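Notes from the Trail Office
Mar 6, 2019

Well, I promised you in the last issue that I would finally write about the canoe routes, so pour yourself something warm, this one runs a little long.

If you have paddled the Stumon chain any time in the past few summers, you know the trouble with the second portage. The trail drops off the ridge, goes straight through the low ground by Cetari Creek, and by July it is a trench full of black muck with a canoe stuck in it. I went in up to my thigh there two years ago and left a perfectly good boot behind. (If you find it, it's a left, and I still have the right one.)

So the big news is that the reroute is going ahead! The new trail will stay up on the rock along the north side and come down to Mensah Lake at the old sand landing. It is longer, I won't pretend it isn't. The old carry was 403 yards and the new one adds another 60 on top of that, most of it on the flat. But it's dry footing nearly the whole way, and the one steep bit will get log steps. I walked the flagged line in November with snow just starting to come down and I never once got my feet wet.

We had a lot of letters about this, and a good number of you wanted a boardwalk through the creek bottom instead. I wanted one too, at first. The beavers have other plans. They raised the dam again last fall, and the water now sits right across the spot where the footings would have gone. Moving the dam was never on the table – there's a heron colony in the dead trees behind it, and I would much sooner carry a canoe a bit farther than lose that.
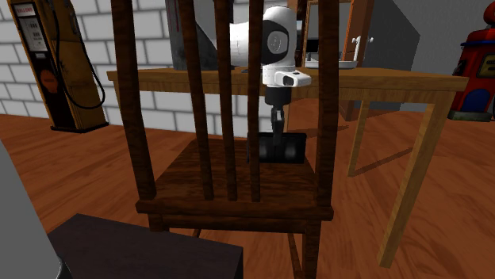 The work itself starts once the ice is off and the ground has firmed up. The crew will camp at Jirus Bay and cut in from the lake end, which keeps them out of the nesting area until the young birds are up and moving. While they're at it, the old trail stays open, muck and all. Please don't try to follow the flagging tape through the woods to see where it goes! It wanders in a couple of places where we changed our minds, and there's one line of pink tape that goes to a very nice cliff and stops.

Once the new trail opens we'll let the old one grow over. Both ends will be brushed in with cut spruce and there'll be a sign at the ridge for those of you who, like me, could walk that route half asleep and probably will.

Permits next. These work the same way as last season, with four groups a night on the chain, and you pick your entry day when you book. The change is at Mensah Lake, where two of the campsites are closing for the year. Both are the ones on the point, and anybody who has pitched a tent there lately knows why – it's all bare roots and dust, and the tent pads have spread so far they nearly touch. The sites on the island and along the east shore are open as usual. The east shore ones get the morning sun, if you're the kind of person who likes to be up early. I'm told such people exist.

A word about firewood too. Please use what's down and dead, and go a good way back from the campsite to get it. I found another live birch hacked halfway through last September and it put me in a bad mood for the whole paddle home.

The new route map will be at the office counter before the season opens, and the old one is fine until then as long as you pencil in the closed sites. If you have photos of the second portage at its worst, send them along, I'd love to put a few up on the wall by the map rack. Muddy ones get the best spots.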